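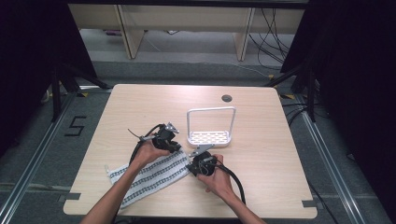
Ce site utilise des cookies de mesure d'audience. Accepter – Refuser – Paramétrer

Cahier d'atelier, unité Textile et petit équipement, site de Lornis
Mai, séance de l'après-midi, ouverture à 14 h

Objet de la séance : rangement du linge de cuisine avec l'égouttoir blanc sur la petite table à angles arrondis. L'entrée complète la fiche Pastent, dont la rubrique « linge » était restée vide depuis l'ouverture du dossier.

Matériel. L'égouttoir est le modèle métallique à fond perforé, avec la haute anse en U sur le côté arrière. Il a été retenu de préférence au bac plein, dans lequel le linge humide séchait mal lors des essais précédents. Le torchon blanc à bandes bleu-vert pointillées sert de pièce de référence. Il porte une petite attache blanche sur le bord ; par convention, cette attache est placée à gauche au début de chaque pliage, faute de quoi les cotes relevées d'un cahier à l'autre ne sont plus comparables.

Le torchon de référence a été mesuré à plat avant la séance : 68 cm dans la plus grande longueur. La valeur portée sur la fiche Wedlow est supérieure. L'écart est attribué au lavage, sans autre vérification à ce stade.

Déroulement. Pliage en deux dans la longueur, puis en trois, puis dépôt dans l'égouttoir, pli vers l'anse. Le torchon plié tient à plat sur le fond mais se rouvre dès que l'on déplace le panier. La même pièce roulée serré se comporte mieux, à condition que l'extrémité libre soit tournée vers le bas. Durée retenue pour la suite : 6 minutes par série, installation comprise.

Le rouleau demande en revanche un plateau bien dégagé dans le sens de la longueur. Sur la petite table, l'égouttoir doit donc être reculé avant de commencer. Éviter de le poser sur le passe-câble, où il boite légèrement. 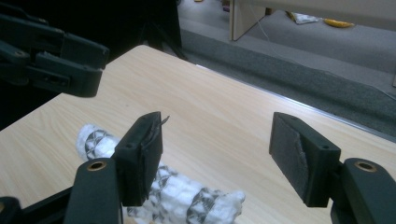

Pièce blanche à motifs géométriques gris et noirs, en appui sur le plateau.

La pièce imprimée n'est pas inscrite à l'inventaire du linge. Elle est enregistrée provisoirement sous la rubrique « divers, souples » et sera rattachée à une famille lorsque sa composition aura été relevée. Les losanges et triangles donnent un repère commode pour l'orientation — ce que les bandes du torchon ne permettent pas une fois celui-ci roulé.

Points à reprendre :
– mesurer de nouveau le torchon après 2 lavages et corriger la fiche ;
– demander à Vasilakis la notice d'entretien de l'égouttoir, absente du dossier ;
– fixer un sens de dépôt unique pour les pièces roulées, le long du grand côté.

Le plafond d'achat de 2000 euros pour le petit équipement n'est pas engagé par cette séance. Une demande de second égouttoir sera jointe au prochain bordereau.

Commentaires

Poste linge, Wedlow
La cote de notre fiche a été prise sur un torchon neuf, attache comprise. Merci de préciser si la vôtre l'inclut.

Unité Textile, Lornis
Attache non comprise. La mention est ajoutée à la fiche.

Magasin
Pour la notice, voir aussi le classeur « métal », dernier intercalaire. Elle y était encore en début d'année.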